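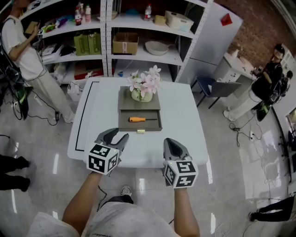 A day at the robot lab

Every January the robot lab at Cutton opens its doors to school classes. If your class is coming on Wednesday, this page tells you what you will find.

What is a robot lab like?

You might expect shiny metal and flashing lights. Most of the lab looks more like a room in somebody's house. It has shelves, tables, a fridge and plenty of ordinary things such as bottles, bowls, toys and boxes. Robots that help people at home will have to deal with things like these, so the lab keeps a lot of them.

What are the people doing?

They are teaching. A robot does not know how to open a drawer. It does not know what a drawer is for, or that a screwdriver might be inside one. Somebody has to show it.

To do this, a person holds a gripper in each hand. A gripper is a kind of robot hand. These ones have curved grey fingers that open and close. The person uses the grippers to do a small job, and a camera records what happens. Later, a computer studies the recordings and looks for patterns in how the grippers moved.

Why are there black and white squares?

Each gripper has a white cube with black patterns on it. The patterns are called markers. A computer can find a marker in a picture and work out where it is and which way it is turned. That tells it where the gripper is too.

How many times do they do each job?

Many times. The drawer job at Cutton is called Lill, and it has 3157 recordings so far. The plan was to make 3000. In some of them the drawer sticks or the tool is dropped. Those are kept as well, with a note to say what went wrong.

The people also change things between turns. They move the box, swap the tool or put something else on top, such as a vase of artificial flowers. If everything always stayed in the same place, the robot might only learn to work in that one place.

What happens on your visit?

The visit lasts 40 minutes. First you will see a job being recorded. Then you will see Bakau, a robot with two arms, try the same job by itself. Bakau is slow. It may stop and start again, so please give it time.

After that you can try the practice grippers at the Flilus table. Start with a soft toy, then try a spoon. Most people find the spoon harder.

Rules for visitors

Stay behind the yellow rope when Bakau is moving.
Watch out for cables on the floor.
Do not touch anything on the shelves.
Leave bags and coats in the hall.

Words to know

Gripper: the part of a robot that holds things.
Marker: a pattern that a computer can find easily.
Recording: a saved copy of a job being done.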